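Thread on dust, airflow and why fan speed is the wrong thing to look at first. Long, sorry. Mostly notes from the last couple of summers of keeping desktop machines alive in a room with no air conditioning.

1/ A case with fans in it is a box with a pressure difference. If the intakes move more air than the exhausts, the inside sits slightly above room pressure and air leaks out through the gaps. Other way round, air leaks in through the gaps, and the gaps have no filters.

2/ The pressure difference is tiny. You will not feel it with your hand. A strip of tissue paper held at an unused slot cover will show you the direction, and direction is all you need.

3/ Fan ratings are measured in free air. Put a filter, a grille and a drive cage in the path and the real number drops, often by a lot. Two intakes and one exhaust of the same model can still end up negative if the front panel is restrictive.

4/ My own machine, an old Riis tower, did exactly this. Two front fans, one rear, and dust packed into every seam at the back. Took the front panel off as a test and the tissue strip reversed. The panel was the bottleneck.

5/ Fix was to open up the panel vents and drop the rear fan to a lower step. Noise went down as well. CPU temperature under load did not change by more than the sensor wanders on its own.

6/ Filters. Fine mesh catches more and clogs sooner. I have used foam, nylon mesh and a cheap magnetic sheet from Grirkex. The Grirkex one is coarse but it comes off in a second, so it gets washed. The foam one needed four screws out and so it never got washed.

7/ Wash in lukewarm water, a drop of dish soap, shake, leave overnight. Do not put a damp foam filter back in front of a running fan. It looks dry on the outside long before it is.

8/ Where the box stands matters more than what is in it. Carpet is worst. A shelf at desk height collects visibly less. Mine went from the floor to a shelf in May and the cleaning interval about doubled.

9/ Also matters what it faces. Leave a hand's width behind the exhaust. I have seen a tower pushed back against a curtain running its fan at 2000 rpm all day and still hot.
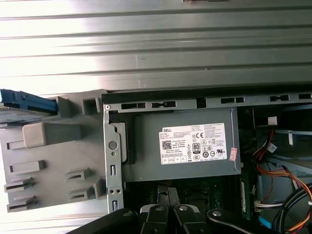
Desktop case, side open. Do this before you buy another fan.

10/ Opening up. Power off at the supply, cable out, hold the power button for a few seconds. Side panel off, case flat. Work somewhere you can wipe down after.

11/ Compressed air: short bursts, can upright, and hold the fan blades still with a finger or a cotton swab. A spinning fan is a small generator, and overspeeding it is no good for the bearing either.

12/ Blow heatsinks from the side the air leaves, back toward the side it enters. Dust mats form on the entry face. Pushing from the front packs the mat deeper into the fins.

13/ Do not vacuum the board. Static is part of it, and the nozzle also likes to take jumpers and loose screws. Vacuum the empty panels and the filters if you want to.

14/ Thermal paste. If the cooler has not been off, leave it. If it has, clean both faces with isopropyl and put on new paste. I use a tube of the Omura grey stuff for no reason except that I have it. Pea in the middle, even pressure, screws tightened in a cross pattern.

15/ Fan curves. Default curves on most boards react to every short spike, so the fans surge up and down. Set a delay if the firmware has one. If it does not, flatten the curve at the low end.

16/ Mine idles the intakes at 370 rpm and holds there until the CPU has been warm for a while, then ramps. The ramp tops out well below 100 percent. The last part of the range adds a lot of noise for very little air.

17/ Measuring. Log temperature and room temperature together, otherwise you are comparing weather. I run the same load for half an hour and keep only the last ten minutes. Subtract the room, write down the difference. That figure you can compare between months.

18/ Someone at the repair evening in Nidau asked about oiling old sleeve bearings. It works for a while. Peel the sticker, one drop of light machine oil, put the sticker back. I treat it as a way to get to the day the new fan arrives.

19/ Unused slots: cover them if you run negative pressure. If you run positive, leave one open near the graphics card and check whether the card gets cooler. In my case it did, slightly.

20/ Still to do: the power supply. It has its own intake underneath and its own filter, which I have not looked at since the move to the shelf.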